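Flesent opened its outdoor test ground to visitors on Feb 19, 2026, and ran its legged survey robot over rough ground for most of the afternoon. Honeylyn Lumbao, who leads field trials, answered questions between runs.

The course is 593 meters long and is left unmown. "Short grass tells us very little," Lumbao said. "The foot lands where the planner expects it to land. In tufted grass the height map is wrong by up to 108 millimeters, and the controller has to absorb the difference."

The robot builds that map from its body cameras and a depth sensor supplied by Pemer. Asked how it separates a tuft from a rock, Lumbao said it often can't. "It treats both as solid until a foot makes contact. Then the leg reports the load and the cell is corrected."
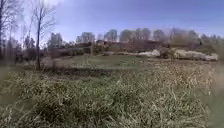
Ashwin Reddy, who maintains the localization software, said open ground causes a different problem. Distant trees and rooflines make usable landmarks, but nearby stems move in the wind and have to be rejected. "We discard most of the features in the lower half of each image," he said. "Blur takes care of some of them for us - the rest are filtered by motion."

Low sun is harder. Reddy said exposure is set from the ground and the sky is allowed to clip. An earlier version, tested in July, metered the whole image and lost its position twice in one run.

The team logged 1426 foot contacts in the first demonstration. Lumbao would not give a slip rate. "One lap isn't a data set," she said. "We quote a figure after 100 laps on the same software build."

The next build changes the swing height and adds a slower gait for slopes.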